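I'd been putting off buying a garment steamer for years, mostly on the grounds that I own an iron and it works. Then in February I had 14 shirts and a pile of my sister's bridesmaid dresses to get through before a wedding, and my friend Tarık Soylu said to get the Lirneo 472 and stop moaning. So I did!

It's a handheld one, a bit chunkier than I expected, with a tank that clips in underneath. The click when it goes in is very satisfying. You fill it from the tap, flick the switch and wait for the light to stop blinking, which takes long enough to find your hangers but not to make a cup of tea. I've tried both.

On cotton shirts it's fine. Not crisp – if you want a proper collar you'll still be getting the board out – but good enough under a jumper. The dresses were where I fell for it. They were some floaty synthetic stuff I'd never have dared put an iron near, and the creases dropped out while I stood there grinning at the wardrobe door.

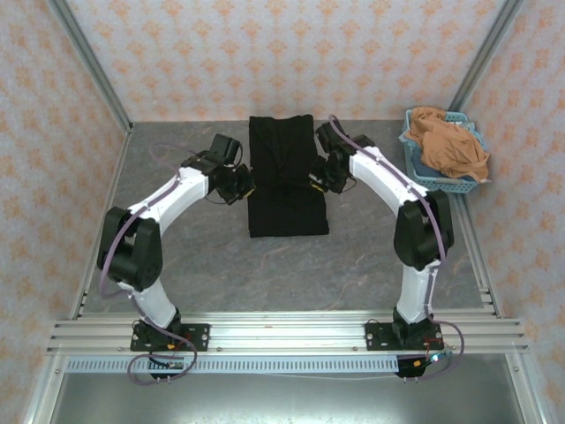 **Dark clothes**

My black things always used to come out of ironing with those shiny patches on the seams, and I've had none of that with the steamer. It does show up every bit of fluff, mind you, so have a lint roller handy. The little brush that comes in the box is useless (mine shed more than it picked up) and now lives in a drawer.

**Moans**

The lead is too short. I have to stand with one elbow practically in the bookcase. It also spits if you tip it too far forward, and I've had a couple of watery splodges down a silk blouse, though they dried without a mark. And it gets heavy! By the fourth dress I was swapping hands.

I borrowed my neighbour's Arico 3015 for an evening to compare. It's lighter with a longer lead, but the steam comes out in feeble puffs and I had to go over everything 2 or three times. I'd still pick the Lirneo, even with the elbow situation.

Four stars from me. I'd give it the fifth if they'd add another metre of cable.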